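Haltari recalls gripper software after fingers fail to release

July 25, 2018

Haltari has withdrawn the latest control software for its multi-fingered robot gripper after a fault that can stop the fingers opening when power is restored following an emergency stop.

The company told customers to go back to the January release and to keep people out of the robot's working area until the change has been made. No injuries have been reported.

The fault came to light at Trurnix, a food packing firm in Clurnska, where the gripper is used to move bread from a cooling rack to a slicing line. A worker pressed the emergency stop after a loaf jammed. When the cell was switched back on, the gripper stayed closed although the control panel showed it as open. The arm then carried on to its next position and struck the guard rail at the slicer.

The rail was bent and one finger link was cracked. The line was out of use for two shifts.

"The panel said open and the hand was shut," said Liv Lindholm, production manager at Trurnix. "Our people are trained to look at the panel before they go in. That is what worries me most."

Haltari said the error lies in the way the software reads the finger joints at start-up. If the gripper is holding something when power is cut, the old joint positions can be lost and replaced with default values. The controller then takes the fingers to be open and sends no command to move them. Grippers that are empty at the time of the stop are not affected.

The withdrawn version was installed on 943 grippers out of 3807 in service. Owners have been contacted by email, and the download has been taken off the company's customer site.

Engineers at Haltari have since reproduced the fault on a test bench and in simulation, using long, uneven items as well as plain blocks. Anatole Chauvin, head of product safety, said the simulated work had let the team cut power at many different points in a grasp.
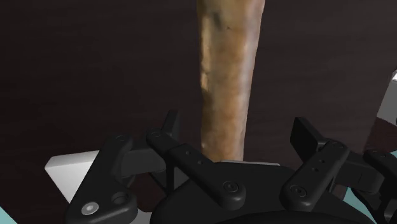

Simulation view of the gripper. Source: Haltari

"We ran 2000 stops on the bad version and the wrong reading came up in 100 of them," Chauvin said. "It should have been caught before release. Our checks only covered stops with an empty hand."

A corrected version is being tested and will be sent first to sites that handle food. Haltari has not given a date. It will replace damaged parts free of charge where the fault can be shown in the controller's log.

Sandberg, which installed the cell at Trurnix, said it had added a separate check that holds the arm still until an operator confirms by eye that the fingers are open. The same check will be offered to its other customers. Trurnix has restarted the slicing line with the January software.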